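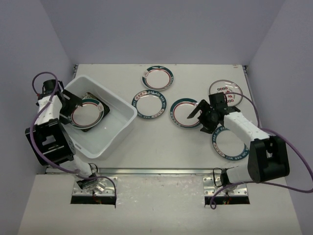

February
By the course instructor, Clirkesham Evening School

Setting Up a Dining Room: Notes for Week 4

Welcome back, everyone, and thank you for braving the parking lot again. Last week we talked menus, and I promised that this week we'd get to the part I love best, the plates and glasses and all the things people eat from without giving them a second thought. I could talk about this until they turn the lights off on us, so I've put the main points on paper and you can follow along or wander ahead as you like.

Let's start with how much to buy. The old habit was to order one plate per seat and a few spares, and I've watched that go wrong more times than I care to remember. A plate in use isn't only the one in front of the guest. There's another in the dish room, another on the shelf, and very likely one on its way between the two. For our practice restaurant, the Wudero (the one on your worksheet, with the awkward corner booth), I'd like you to plan on 600 dinner plates and 1,000 side plates. Those numbers look enormous when you first write them down, I know! But the Wudero does banquets as well as its regular dinner trade, and side plates go out with bread, with salad, with the coffee, and under the gravy boat if the waiter is in a hurry.

Next comes pattern, and here I'm going to be a bit bossy. Pick the pattern after you've picked the food. A wide decorated rim is lovely under a plain piece of fish, and it can look downright fussy under a stew with three garnishes. The rim also takes up room, so a big plate with a broad rim may hold less than a smaller plain one. Put a real portion on the plate before you sign anything. Ask the supplier how long the pattern will stay in their line, too, and get the answer in writing. The Allix catalog in your packet marks its open-stock patterns with a little dot, and those are the ones you can top up a few at a time later on.
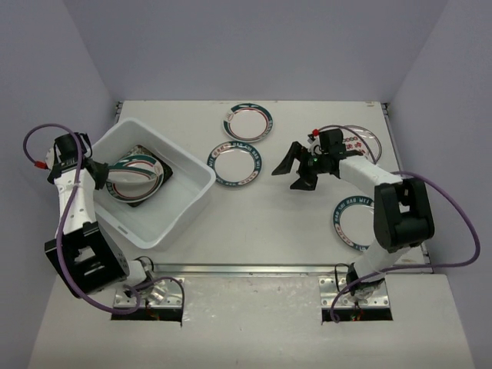 Round plates with decorated rims, and a white plastic bin.

Now, bussing and storage. I've put these together because they're really one long trip from the table to the shelf and back again. Scrape first, then stack by size, with small plates never going underneath large ones. Keep stacks low enough that your shortest server can lift one without tipping her head back. Glasses go in their own rack, always, and flatware goes to soak. If your plates have an unglazed foot on the bottom, run your thumb around it when a new shipment comes in, as a rough foot will scratch the face of every plate it sits on. I learned that one with a whole cupboard of very nice cream-colored china, and I still feel bad about it.

For the reading, please look over the Tabrizi floor plan and mark where you'd put the clean plate shelves, the bus station and the dish room door. There are a good many sensible answers. I'd just like to see that a person carrying dirty plates isn't walking straight into a person carrying dinner.

Worksheets are due Friday, in the tray by my door. If you can borrow a plate from home, bring it along next time and we'll pass them around and talk about weight and glaze. Chipped ones are very welcome.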